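4. Setting up your Skosiler dehydrator for the first batch

Now the fun part! Once the Skosiler has had its empty run (section 3), you're ready to dry some fruit. Apples are a great place to start, and the whole house will smell wonderful by the evening.

1. Stand the unit on a flat, heat-safe surface with 75 mm of clear space behind the fan grille.
2. Slice the fruit evenly, a bit thicker than a coin. Thin slices go crisp, thick ones stay lovely and chewy.
3. Lay the slices on the racks in a single layer. A full load is 600 g of fresh fruit.

Note: Pears and mangoes are juicier than apples, so leave a finger's width between pieces.
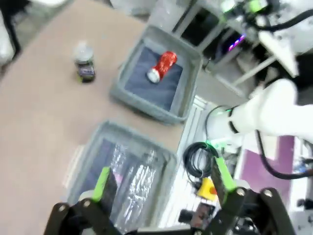 4. Slide the racks in until they click, then close the door.
5. Turn the dial to FRUIT and press Start. The colour of the light changes from amber to green when the cabinet is up to temperature.
6. Swap the top and bottom racks halfway through. Have a taste while you're there!

Caution: The racks get hot. Use oven mitts and keep kids well back from the door.

Caution: Never run the unit from a power board shared with a kettle or heater.

7. When the timer beeps, switch off at the wall and let the fruit cool fully before you put it in jars.

Note: Wash the fan filter after every few batches. Replace it after 2,000 hours of use (part: Fester filter, fine mesh).

For jerky and herbs, go to section 5.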